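Karkside Kitchen Notes: squash season, sort of
Aug 21, 2020 | 2 min read
Print | E-mail this item
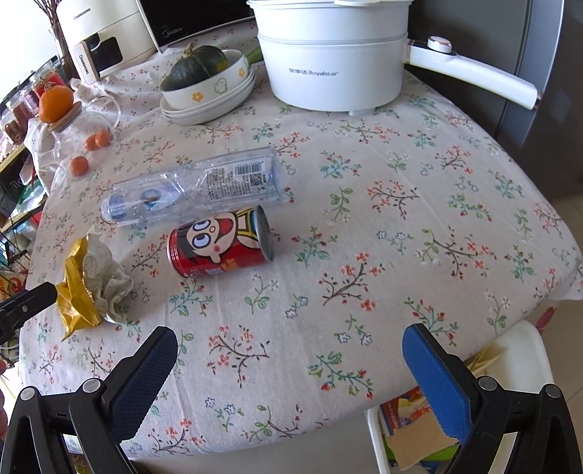
Pumpkin and steamer pot on the kitchen table.

Quick one this week, the tomatoes are all coming in at once and I have jars everywhere.

First squash are ready at the Skesum plots. Sowed in April, under cover, which was too early and half of them sulked till the warm weather. The rest did fine. If the stem has gone dry and corky and your thumbnail won't mark the skin, cut it. Leave a good bit of stem on - don't carry it by the stem, it snaps and then the thing rots from the top.

Curing: 15 days somewhere warm and airy, then a cool shelf. Not touching each other. Check the bottoms, thats where the soft spots start. Anything nicked gets eaten first.

To steam, cut in wedges, seeds out, skin on. Start testing with a fork early, small ones go to mush fast. Salt, butter, black pepper. Leftovers mash into pancake batter, or soup with an onion and 2 cups of stock.

Swap table is back at the Tekin Road gate, mornings only. Bring your own bags please. Zucchini welcome but maybe not 3 crates of it like last time.

Seed order goes to Poltico at the end of the month. Garlic, broad beans, winter lettuce so far. Reply to this e-mail if you want in, and put your plot number in the subject line becuase I lose track otherwise.

More on onions next issue if mine ever dry.

You are receiving this newsletter because you signed up at Karkside. Unsubscribe | Manage preferences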